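Skandesside tenants' group questions Endex "fresh air" bedding claims
13 Mar 2024

Endex says its Asura sheets need washing only once every 6 weeks. We asked for the test behind that claim and got a 5-page brochure. It has plenty of adjectives — and no data.

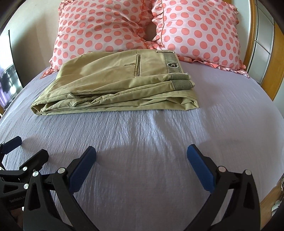 What we want

Of the 400 households we wrote to in Skandesside, 274 replied. Most wash their sheets far more often and see no reason to stop. Endex should publish its results or drop the claim from its packaging.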